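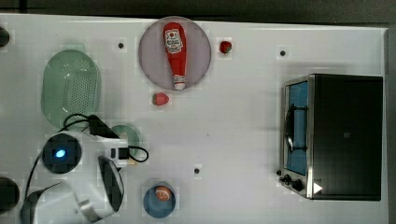

Call for participants: gripper and wrist camera comparison, Solberg test bench

Dirkach is seeking operators for a paid comparison of two grippers on tabletop kitchen tasks. Sessions begin the week after applications close and are held at our Momby site, ground floor.

What the work involves

Participants teleoperate a single arm and move small items (play fruit, cups, bowls, a sauce bottle) between set positions. Each task is repeated with gripper A, which has curved fingers, and gripper B, which has flat parallel pads. The controller and the wrist camera stay the same throughout. Task order is randomised and you will not be told which gripper is expected to do better.

A full run is 34 trials, split over 2 visits. Trials are capped at six minutes. A dropped item counts as a failed grasp and the trial continues -- there is no penalty to the participant. After each block you fill in a short workload form and rate the camera view for depth, glare and cable obstruction.

Who can apply

Adults aged 18 or over with normal or corrected vision and full use of both hands. Left-handed operators are under-represented in our March data and are encouraged to apply. Previous teleoperation experience is recorded but not required. If you have logged more than two hours on the Ititley controller, say so in your application, as you will be placed in a separate group.

You cannot take part if you work on gripper design for Dirkach or live with someone who does.

Payment

Paid per visit by bank transfer, at the casual research rate. Travel within the metro zone is reimbursed on production of a receipt. If you withdraw after the first visit you keep the payment for that visit.

How to apply

Write to Ursina Kuster, bench coordinator, with your dominant hand, any teleoperation experience and the weekdays you are free. Questions about the protocol or data storage go to Junaid Hayat. Video from the wrist camera is kept; your face and voice are not recorded.

Applications close Thursday, July 18, 2024.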